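Print | E-mail

1st September

Dosing devices for children's liquid medicines, bench notes

Picked this up again after leaving it since February. The question is the same as before: how much of a labeled dose ends up in the child when a parent measures it at home with whatever came in the box. We are using the blank suspension only, no active ingredient. It has the same sweetener and thickener as the real one, so it pours and clings about the same way.

Three devices on the bench:

Stulteo cup, the clear one with printed lines
Tunum oral syringe, with the press-in bottle adapter
Alis spoon, the hollow handle kind

All from the current lots. The February lot of the Stulteo cup had the lines molded in, and these are printed. I don't want to mix the two sets in one table until I know whether it makes a difference. For now the February sheets stay in the back of the folder.

Balance was checked before starting and again after lunch. Both readings fine, written on the balance log and not repeated here. Density of the blank was done twice, close enough to use the mean.

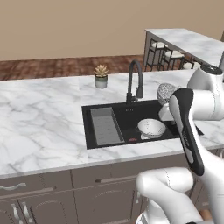
Island counter, sink and drying rack.

Procedure as run today. Bottle shaken for 30 seconds, cap off, device filled to the five mL line by eye, excess poured back or pushed back, device weighed, contents tipped into the tared beaker, device weighed again. The second weighing of the device is the part we skipped in February and it should not have been skipped. It tells us what stayed behind. Without it, a full cup with a sticky bottom looks like a correct dose.

Total for the day is 153 pours across the three devices, not counting the handful I threw out at the start while getting used to the new adapter. Of those, 57 were done from bottles that had been left standing for 30 minutes after shaking. The rest were from freshly shaken bottles.

First look, by hand, before anything goes in the spreadsheet:

The syringe is the tightest of the three, as expected. The readings sit close together and close to the line. The only stray ones had an air bubble under the plunger, and I marked those on the sheet with a B. I left them in. A parent at two in the morning will get bubbles too, and if the leaflet doesn't say what to do about them then the number with bubbles is the real number.

The cup runs high when read from above and closer when read at eye level on a flat surface. That is an old finding and we aren't adding anything to it. What I had not seen so clearly is how much stays in the cup. It coats the wall and pools in the groove at the bottom. So a cup can be overfilled and still deliver close to the right dose, and a cup filled exactly to the line delivers short. If the parent then adds a little water, swirls, and gives the child the rinse, the overfilled cup turns into an overdose. Small, but it adds up over several days of a pain reliever given every six hours.

The spoon is the worst of the three for spread. It's hard to hold level and pour at the same time. Several went over the side when I moved it the short distance to the beaker. A toddler turning their head is going to be much harder on it than a beaker is.

Standing bottles: the blank settles more slowly than I remembered. Can't say anything yet about whether the dose strength would shift, since there is nothing in the blank to assay. That needs the real product and the other lab. All I can say from here is that the top of the bottle pours thinner after standing, and with the cup the thinner liquid drains out better. So the weights look better just when the contents may be worse. Need to write that carefully in the report or someone will read it backward.

Label wording. The Kozan draft came back with changes. They now have the dose table by weight first and by age second, which I agree with. Parents often know the age and guess the weight, so the table still has to work for someone who only has the age, but weight should come first. The draft uses mL everywhere and has dropped teaspoons. Good. It still has one line on the side panel that says "fill the cup to the mark," and the product ships with a syringe. That has to go. A box with a syringe in it and a leaflet talking about a cup will send people to the kitchen drawer.

They also ask whether we want the warning about other medicines with the same ingredient moved to the front. I say yes. A cold syrup and a fever syrup given on the same evening is the double dose that worries me most, more than anything on this bench. The front panel is crowded, but the flavor name could give up some room.

The allergic reaction paragraph is fine as drafted. Plain words, stop giving it and get medical help for rash, blisters, swelling or trouble breathing. I'd leave it alone. The earlier version had three medical terms in one sentence and no parent was going to look them up.
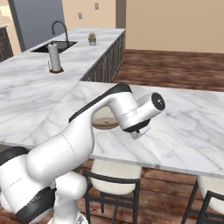 Margin note, left on the sheet after lunch: I don't think you should keep the bubble readings in with the rest. Fine to report them, but put them in their own row. If they go in the mean, the syringe looks worse than it is and somebody will use that to argue for keeping the cup. Also, did you wipe the outside of the syringe before the second weighing? I got a difference when I didn't.

Fair on both. The bubble readings now have their own row, and I'll give the mean with and without. On the wiping - no, not for the first batch. I started wiping partway through the syringe run when I saw a drop hanging at the tip. The sheet shows where. I'll rerun the unwiped ones tomorrow morning with the same bottle if there's enough left, otherwise a fresh bottle from the same lot, and note which.

I did check the effect on a few in the afternoon. Wiping the barrel makes hardly any difference. Wiping the tip does. So the drop at the tip is most of it, and in real use that drop either goes in the child's mouth or onto a sleeve. I'd like to treat it as delivered for the main table and say so in the notes under it.

The adapter. The Tunum adapter is a tight fit in the bottle neck and that is probably on purpose, but it took real force to seat it. If it isn't pushed all the way down, the cap will not close properly, and a child-resistant cap that isn't closed is only a cap. I closed it on a half-seated adapter and it clicked and felt shut. Then it came off with a light turn and no push. Did this on two bottles with the same result.

This isn't part of the dosing question but it matters more. I've written it up separately on a half page and put it in the front pocket. It should go to Kozan before the rest of the report does. Suggested wording for the leaflet: push the adapter in until it is level with the rim of the bottle, then close the cap and check that it does not open without pushing down. Someone with better drawing skills should make a small figure for it.

Cleaning. The syringe instructions say to rinse with warm water and pull the plunger out to dry. Did that between sets. The printing on the barrel held up today. On the cup, one of the printed lines has started to go faint on the outside, from my thumb I think, as it's right where you hold it. Kept that cup aside in a bag with the lot written on it. If printed lines wear off in one day of handling, the older molded cup was the better one, even though it was harder to read. 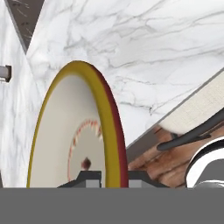

To do

Rerun the unwiped syringe set. Wipe tip on half, leave tip on the other half, keep them in separate columns.

Type in today's sheets. Keep February apart until the cup lines question is settled.

Cup handling: take a new Stulteo cup, fill, pour, rinse and dry it over and over, and look at the lines at the end of each set. Write down which line goes first.

Ask for more blank. There's less than one bottle left after tomorrow, and I don't want to change lots halfway through the spoon.

Spoon: decide whether to carry on with it at all. I'd keep it in, only so the report can say plainly that it shouldn't be in the box.

Smaller dose. Everything so far is at five mL. For infants the dose is much smaller and what sticks to the wall is a bigger share of it. The Stulteo cup has a lower line that I would not trust for anything, but we should have the numbers. The syringe should be done at the same volume on the same day.

Half page about the adapter and the cap goes out first. Copy in the folder, copy to the other lab.

Share (4) | 2 comments | Print | E-mail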